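Search this book Go
Chapter 4
Teaching by Hand and Teaching at a Distance
Orkex Series in Practical Automation
Text by the Clarkov Institute Curriculum Office. Revised November

Earlier chapters treated the robot arm as a machine that follows written instructions. The programmer named each position, set the speed of each motion, and stated when the fingers should open and close. This method remains sound wherever parts arrive in the same place and in the same condition. It becomes costly in settings where objects are moved from day to day and where the person who knows the task best has no training in programming.

The present chapter introduces a second method, in which a person shows the robot what is to be done. A single complete showing of a task, from the starting position to the finished result, is called a demonstration. During a demonstration the system stores the positions of the joints, the state of the gripper, and the views from one or more cameras, all marked with a common clock. The stored material may be played back as recorded, or it may be combined with other demonstrations and used to train a control program.

Two forms of demonstration are covered. In hand guiding, the teacher takes hold of the arm and moves it through the task while the motors offset its weight. In remote control, the teacher works a separate device, such as a handheld controller or a smaller matching arm, and the robot follows. Hand guiding is simple to learn, and the teacher can feel contact between the fingers and an object. Remote control keeps the teacher's hands and body out of the camera views, an advantage when those views will later be used for training.

Household tasks serve as the main case throughout the chapter. A kitchen counter places hard, smooth, and curved objects close together, and the sink beside it adds a change in height that the arm must respect.
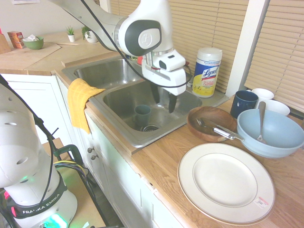

Figure 4.1. The gripper open over the right basin, with a cup standing near the drain strainer.

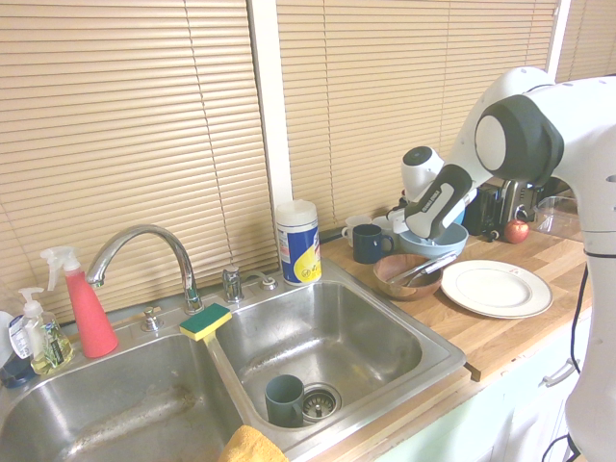 Figure 4.2. The gripper above the light blue bowl on the counter, behind the navy mug. 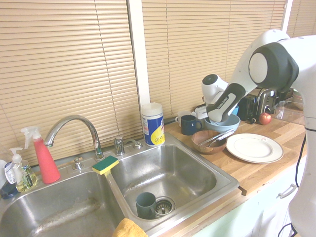 Figure 4.3. The fingers just above the rim of the light blue bowl. A wooden bowl holding tongs stands in front of it.

A teacher must decide on the limits of a task before any recording begins. The instruction "put the cup away" is too loose for this purpose. The written task sheet should name the object, the place from which it is taken, the place where it is to be set down, and the condition that ends the demonstration. Two teachers who read the same sheet should produce recordings that can be compared.

The Dondel exercise set, supplied with this book, contains 87 demonstrations of one task recorded under a single task sheet. Of these, 81 were accepted on review. The remaining six are included so that students may practice finding faults such as a late start, a long pause, or a grasp made twice. Section 4.5 uses the Ķēniņš review form for this work.

Students often ask how many demonstrations are enough. The answer depends on how widely the starting conditions vary. In the first laboratory, 29 demonstrations are recorded with the object in a fixed area. The final project draws on a shared collection of 1000, gathered by several teachers, and asks students to explain which recordings they chose to leave out.

Before proceeding to Section 4.1, students should review joint limits and stopping procedures in Chapter 2. The stop button must be within reach of the teacher during every demonstration, including those performed by remote control.

4.1 Preparing the Arm for Hand Guiding

Hand guiding begins with the correct setting of tool weight. If the value entered is too low, the arm will sink when released. If it is too high, the arm will drift upward. The teacher should enter the weight of the gripper, release the arm in a clear space, and confirm that it holds its position before bringing it near any object.

Comments (29) Shares (81)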